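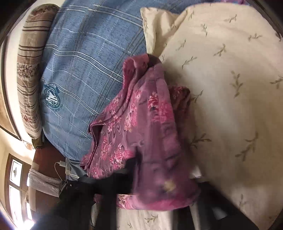
件名: Re: [寝具と衣類の手入れML] 毛布の虫食いと押入れの湿気
差出人: 北棟の世話係

北棟の者です。返信が遅くなりました。

Fotis Sarantis さんの投稿:
> 2024年10月24日
> 日本で迎える冬も6回目になりますが、押入れの使い方がまだよくわかりません。
> 先週、Flaltholm の毛布を出したところ、端のほうに小さな穴が2か所ありました。
> 防虫剤は入れていました。ただ、いつ入れたものか覚えていません。
> 毛布は Ziment の圧縮袋に入れて、押入れの下の段に置いていました。
> 袋のファスナーは少し開いていたと思います。
> 質問は、穴の開いた毛布をほかの衣類と一緒にしまってよいかどうか、
> それから、下の段に毛織物を置くのはよくないのかどうかです。
> 近所の Nic Aodha に修理を頼むと一か所2000円だそうで、それも迷っています。

まず穴の開いた毛布ですが、修理に出す前に洗うか、クリーニングに出してください。幼虫や卵が残っていると、直したそばからまた食われます。家で洗えるかどうかは洗濯表示で確認してください。洗えない毛布なら、Nic Aodha にクリーニングと修理をまとめて頼めるか聞いてみるといいと思います。うちは去年そうしました。

それまでの間は、ほかの毛織物とは別の袋に入れて口を閉じておきます。綿や化繊でも、食べこぼしや皮脂がついていると食われることがあるので、隣に置くものは一度洗ってからにしたほうが安心です。

防虫剤は種類を混ぜないでください。パラジクロルベンゼンとナフタリン、しょうのうを一緒に使うと、溶けてしみになることがあります。ピレスロイド系の無臭のものはほかと併用できますが、においがないぶん切れたことに気づきません。私は入れた月を油性ペンで袋に書いています。今年の分はどれも「9月」です。

置く高さは、下の段より上の段をおすすめします。湿気は下にたまりますし、虫もそういうところを好みます。下の段しか空いていないときは、すのこを敷いて壁から少し離します。Grolleo の引き出しケースのように脚のあるものでもかまいません。防虫剤の成分は空気より重いので、衣類の下ではなく上に置きます。これは案外知られていないようで、うちの棟でも底に入れている方が何人もいました。

出し入れの日は、晴れて乾いた日の昼過ぎがいいです。朝のうちは外の湿気がまだ残っています。全部いったん寝台や床に広げて、縫い目と折り山を見てください。虫食いはたいてい折り山の内側から始まります。

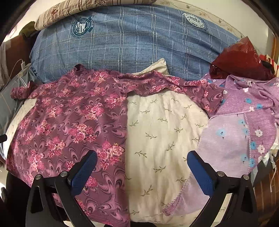 ベッドの上の花柄の布もの

広げるついでに、しまうものと捨てるものを分けておくと後が楽です。枕カバーや敷布は毛織物と違って虫の心配が少ないので、廊下の棚で十分です。押入れは毛のものと羽毛のものを優先しています。

羽毛布団を圧縮するかどうかは以前もこのMLで話が出ました(過去ログ238番)。そのときの結論は、つぶしすぎると羽軸が折れるので、元の厚みの半分ほどで止めるか、初めから不織布の袋を使う、というものでした。メーカーが圧縮を禁じている布団もあります。毛布のほうは圧縮しても大きな問題はありませんが、折りじわは残ります。ファスナーが開いていたとのことなので、今回の虫はそこから入ったのかもしれません。次はスライダーを端まで二度通してみてください。

修理についてですが、一か所2000円なら私は頼みます。自分で直すのでしたら、毛布の縁の内側から糸を引き抜いて使うと色が合います。針は先の丸いものを使い、穴より少し広めに糸を渡します。

それから、個別にいただいていた質問をひとつ、ほかの方にも関係がありそうなのでこちらに書いておきます。
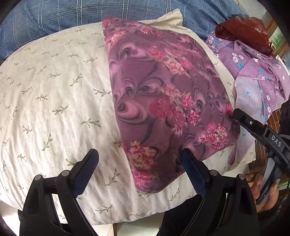
押入れの除湿剤は、どのくらいで取り替えればよいですか。
水がたまるタイプなら、薬剤の粒がすべて溶けて、水が目安の線まで来たときが替えどきです。梅雨から夏は早く、冬は遅くなるので、月に一度見るようにしてください。たまった液が毛や革につくと傷むため、捨てるときは衣類のそばで開けず、流しで水を流しながら捨てます。

Sarantis さん、毛布が家で洗えるものかどうか、洗濯表示を見たらまたここに書いてください。洗剤の種類はそれから相談しましょう。南棟の方で余っているすのこがあれば、そちらもご連絡いただけると助かります。

北棟
--
配信停止はリストの案内ページから手続きしてください。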